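募集・参加者 ｜ クリケット ｜ 国内リーグ

ホーム ＞ 試合日程 ＞ 順位表 ＞ コラム ＞ 募集

印刷する ｜ メールで送る

勝敗予想の検証に参加する記録係・予想係を募集します（クリケット、T20形式）

試合前の「今日はどちらが勝つか」という記事を、当サイトDoditineでも長いこと載せてきました。読まれるからです。ただ、当たっているのかと聞かれると、編集部には答える材料がありませんでした。そこで今季、予想を出す人と記録を取る人を外から募り、1シーズン分をきちんと突き合わせることにしました。

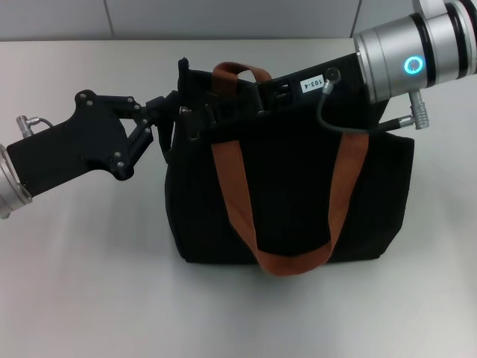

先に断っておくと、予想の名人を探しているわけではありません。過去に決勝を当てたという応募が毎回届きますが、二チームのうち一方を選ぶ問題で一度当たったことにどれほどの意味があるのか、私は疑っています。外れた回も同じ熱心さで書き残している人のほうに来てほしいと思っています。

■ これまでの経緯

手元に残っていた過去の予想記事は1291本ありました。担当のKavitha Menonが読み返したところ、勝つチームをはっきり名指ししていたのは785本だけでした。残りは「接戦が予想される」「トス次第」「どちらにも可能性がある」といった書き方で、これでは当たりも外れもありません。名指しのある記事にしても、試合後に結びの一文が書き換えられた形跡のあるものが混じっていて、集計に使うのはあきらめました。

トスに勝ったほうが有利だ、夜露が出れば後攻だ、この球場はスピンが効く、という話も毎年のように載せています。どれももっともらしく、私も書いたことがあります。しかし後攻が負けた日には「打線が重圧に負けた」と書けば済むわけで、説明が後からいくらでも付くのなら、それは予想とは別のものでしょう。このあたりを一度、数で見たいのです。

■ 募集する役割

（1）予想係
試合開始の前に、勝つと思うチームと、その確からしさを百分率で提出していただきます。50と書くのは自由ですが、全試合50の方には途中で面談をお願いします。理由の記入欄は400字までです。長い理由が当たりやすいという証拠を見たことがないので、上限を付けました。提出後の修正は、先発メンバーの変更があった場合でも受け付けません。

（2）記録係
試合の経過を決められた様式に入力する仕事です。トスの結果と選択、パワープレー終了時の得点と失ったウィケット、最後の五オーバーの得点、雨天中断の有無と目標修正の有無。感想の欄はありません。公式の速報と食い違った場合は、どちらが正しいかを自分で決めず、両方を残して連絡してください。

（3）照合係
予想係の提出内容と記録係の入力を合わせ、節ごとに集計します。表計算ソフトが使えること。統計の専門知識は求めませんが、割合と件数を取り違えない方に限ります。三試合で三つ当てた人を「的中率首位」と呼びたくなる方には向きません。

■ 対象の試合

仮称Andness杯の予選と決勝ラウンドの全試合です。リーグは八チーム、形式は二十オーバー制で、開始は3月の予定です。予定と書いたのは、会場の照明工事が終わるかどうかで前後しうるためで、主催者は大丈夫だと言っていますが、昨年も同じことを言っていました。日程が動いた場合は参加者にメールで知らせます。

■ 応募の条件

・T20の試合を通して見たことがある方。選手経験は問いません。
・試合のある夕方に、自宅などから入力できる方（記録係）。
・日本語で連絡が取れる方。記録の様式は英語併記です。
・出場チームの選手、スタッフ、審判およびそのご家族は応募できません。
・賭けに関わる事業に携わっている方、集めた予想を賭けに使うつもりの方はお断りします。予想係の提出内容は試合終了まで他の参加者にも見せません。

特定のチームのファンであることは妨げになりません。応募の際にチーム名を書いてください。ファンの予想がどのくらい自分のチームに寄るのかも、集計で見ます。「自分は公平に見られる」と書かれても、こちらでは差し引きません。

■ 謝礼

記録係は一試合1952円、照合係は一節ごとに同額をお支払いします。半端な金額なのは、年間の予算を予定試合数で割った結果です。予想係に謝礼はありません。当たった人に賞金を出す案もありましたが、大穴狙いが増えるだけだと思い、取り下げました。編集長のRuth Echeverriは今も賞金があったほうが盛り上がると言っています。盛り上がるでしょうが、今回の目的とは合いません。

中止になった試合については、トスまで済んでいれば記録係に全額、トス前の中止なら半額です。

■ 結果の扱い

集計は決勝の翌週に全件を公開します。参加者の氏名は伏せ、番号で載せます。トスの結果だけで選んだ場合、順位表の上のチームを機械的に選んだ場合の成績も並べます。予想係の平均がこの二つを下回ることは十分ありうると見ており、そのときもそのまま出します。当サイトの専属予想コーナー「Rero」も同じ条件で参加させます。これまで的中率を自分で名乗ってきたコーナーなので、外の目が入るのは初めてです。

一シーズンの試合数で大きなことが言えるとは思っていません。差が小さければ「差は分からなかった」と書きます。

■ 応募方法

下の三点をメール本文に書いて、募集窓口まで送ってください。添付ファイルは不要です。

1. 希望する役割と、入力できる曜日
2. 応援しているチーム（なければ「なし」）
3. 最近外した予想を一つと、そのとき何を根拠にしていたか

三番目が空欄の応募は読みません。「外したことがない」も空欄と同じ扱いです。

締切は木曜日の午後六時。返信は全員に出します。記録係に決まった方には、過去の試合の録画を使った入力練習を一回お願いし、その分も一試合として謝礼を払います。練習用の様式は、以前Venkataramanという名で公開していた採点表を直したものです。旧版を使ったことのある方は、ワイドとノーボールの欄の位置が変わっているので気をつけてください。

問い合わせ：Doditine編集部 募集担当（Kavitha Menon）
電話での応募は受け付けていません。

印刷する ｜ メールで送る

前の記事 ｜ 次の記事 ｜ 募集一覧へ戻る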